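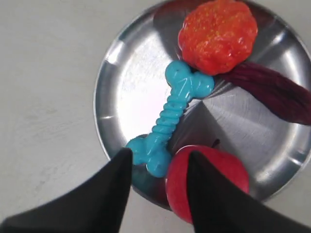
Blue rubber bone in a round stainless tray.

Subject: Re: [kennel-hygiene] Brown spots on steel trays, and a chlorine routine for rubber toys

Replying to the whole list as two other members have asked me the same thing off list. The original is quoted in pieces with my comments under each.

> We run the day kennel at Metstead. All toys and feeding trays go through a
> chlorine soak at the end of the day. Product is ordinary unscented bleach,
> label says 4% available chlorine. The sheet on the wall says "one part to
> 50" and it has been there longer than any of us.

One part to 50 of a 4% product gives you something near 800 ppm available chlorine. That is in the range people use for an outbreak or for a known parvovirus contamination. For a routine soak of clean toys and trays it is a good deal stronger than required, and it accounts for most of what follows in your message. For daily work, one part to 200 of the same product gives 200 ppm, which is plenty on a surface that has already been washed. Keep the stronger dilution on a separate sheet headed with the circumstances in which it applies.

Check the label again before you change anything. Available chlorine is quoted by some makers as weight per volume and by others as weight per weight, and the percentage is what it was at filling. Bleach loses strength in storage, faster in a warm shed, and a drum that has sat through January in a tin-roofed store will not be what it says on the side. Test strips are cheap. Buy the ones with a range that covers your working strength; the pool ones stop far too low and will simply read full scale.

> The trays are supposed to be stainless but some have come up with small
> brown spots on the flat part, and a couple have what looks like pinholes.
> We were told stainless does not rust. Is this poor quality steel?

Possibly, but I would not start there. Stainless resists corrosion by means of a thin chromium oxide layer which reforms in air when it is scratched. Chloride breaks that layer down locally, and hypochlorite solution supplies both chloride and a strong oxidiser. The result is pitting. It begins at a point, usually where something has been sitting on the metal, and goes down instead of spreading. General tarnish you can polish out. A pit you can't, and once it will hold a fingernail it will also hold organic matter, at which stage the tray should go out of food service.

The brown spots are a separate matter and often less serious. Many are iron picked up from elsewhere: steel wool, a carbon steel shelf, a pipe upstream. The particles rust and the tray underneath is sound. Rub one with a non-abrasive pad and a citric acid cleaner, after thorough rinsing so that no bleach is present. I will put this in plain terms as it comes up every year: do not let an acid cleaner meet bleach. It releases chlorine gas. Different sink, different part of the day, and label the bottles.

If the spot lifts and the metal below is smooth, it was surface contamination. If there is a dark dot at the centre that stays, it is a pit.

On grades. Most catering and veterinary trays are 304, or one of the 200 series in the cheaper lines. The latter substitutes manganese for part of the nickel and does worse in chloride. 316 contains molybdenum and does better, but it costs more and will still pit if it is left standing in strong bleach overnight. A magnet is not a reliable test. Pressed 304 may become slightly magnetic at the rim where it has been worked, and 200 series may not attract at all. Ask the supplier for the grade in writing.

> Toys are put in the tray and the solution poured over so we only have one
> thing to carry. They stay there until the morning shift.

This is the cause, in my view. There are three faults in it.

First, the time. A contact time of ten minutes is the common label instruction and there is nothing to gain by going to ten hours. The available chlorine is largely spent well before then and what is left is a salty bath.

Second, a toy lying on the tray makes a crevice. Under a bone or a ring the solution is trapped, oxygen is used up and not replaced, and the oxide layer can't repair itself. Crevice corrosion will take hold at concentrations which would leave the open metal untouched. If you were to map your spots I expect you would find them under where the toys were resting.

Third, evaporation. As the level drops the chloride concentrates at the edge of the liquid. A ring of small marks at one height on the wall of a tray is typical of this.

Use a plastic tub for the soak. HDPE or polypropylene, with a lid, is not affected at these strengths. Keep the steel trays for sorting, carrying and feeding. If a steel tray must be disinfected with chlorine then wet it, leave it for the contact time, rinse it with potable water and dry it upright the same hour. Drying matters as much as rinsing.

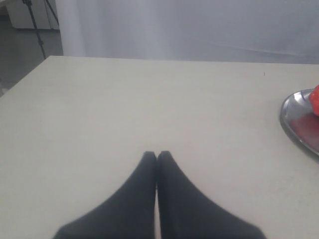 Should the bleach solution be made up with hot water so it works faster? Cold or tepid water is the right choice, as heat speeds up the breakdown of hypochlorite and increases both the fumes and the attack on stainless; put the hot water into the detergent wash that comes before it, where 38 degrees is comfortable for gloved hands and good enough for saliva and food grease.

> Several of the rubber toys have gone sticky and a few have started to
> crack at the ends. Supplier (Kavbridge) says this is wear. Others on the
> list have said it is the bleach.

It may be either and I can't tell from a description. The symptoms do differ to some extent by material.

Natural rubber has unsaturated bonds along the chain, and both chlorine and ozone go for these. Under chlorine the surface first dulls, then hardens, then shows fine cracks when it is flexed. The cracks appear where the toy is bent most. Ozone cracking looks similar but runs across the direction of stretch, and it turns up on stock that has been stored near electric motors without ever being washed.

Stickiness is more often a heat or plasticiser problem. Soft vinyl, sold loosely as "rubber" in many catalogues, will go tacky as the plasticiser migrates, and it will do this faster when stored pressed against another plastic. Thermoplastic elastomers go tacky after hot drying. Silicone tolerates nearly all of the above but tears readily once nicked, so it is not suited to heavy chewers whatever the washing routine.

The colour tells you nothing about the polymer. It may tell you something about the bleach, though: a toy paler on the outside than on a freshly cut face has been oxidised. Cut up one that you are throwing out anyway and look.

I would discard any toy with cracks that open when flexed, regardless of cause. A cracked surface can't be disinfected with any confidence and pieces come off it.

> What order should we be doing things in? We would like something that fits
> on one page.

The routine we settled on at Dunleavy is as follows. It is written for a site with one double sink and no dishwasher.

1. Scrape and knock off loose matter, dry, over a bin.
2. Wash in warm water with a neutral detergent, using a nylon brush. No steel wool anywhere in the room.
3. Rinse. Detergent and soil both use up chlorine.
4. Inspect while wet. Cracks show better wet. Cull here.
5. Soak in the lidded plastic tub at 200 ppm for the contact time on the label. Toys must be under the surface. Hollow ones need to be filled by hand or they float with an air pocket inside.
6. Rinse again under running water, including the inside of hollow toys.
7. Drain on a plastic rack with air movement, out of direct sun.

Make up fresh solution each day and write the time on a bit of tape on the tub. Discard it early if it goes cloudy. Organic load is what kills it in practice, and a cloudy tub which smells of chlorine may have very little left; much of that smell is chloramines, the product of chlorine that has already reacted.

We have run this for 7 months. No new pits on the trays that were sound when we began. The pitted ones were moved to holding brushes and pegs. Rubber toys are lasting longer but we also changed the size we buy at the same time, so I would not put weight on that.

> Would we be better off changing to a different disinfectant altogether? We
> have been offered Tirar at a bulk price.

I have not used Tirar and can't comment on it. What I would ask for, with any product:

– the active ingredient and its concentration at working dilution
– whether the claims cover non-enveloped viruses, parvovirus in particular, and under what test conditions
– the contact time for that claim, which is frequently longer than the one on the front of the drum
– compatibility with stainless and with natural rubber, stated and not implied
– whether a rinse is needed before an animal mouths the item

Plain quaternary ammonium products are kind to steel but are not dependable against parvovirus. Accelerated hydrogen peroxide is a sound option and easier on most metals, though the cost per litre at working strength is higher and it is fussy about dilution. Peracetic acid works well and needs better ventilation than most kennels have.

If money is the limit then chlorine at the correct strength, in a plastic tub, for the correct time, is hard to fault. Fix those before pricing anything else.

One correction to my own message from last month. I wrote that trays could be left to air dry stacked. They should be separated or racked on edge. Stacked trays hold a film of water between them and you are back to the crevice problem, only slower.

If anyone has test strip readings from drums stored through summer I would be interested in seeing them, with the storage temperature if it was recorded.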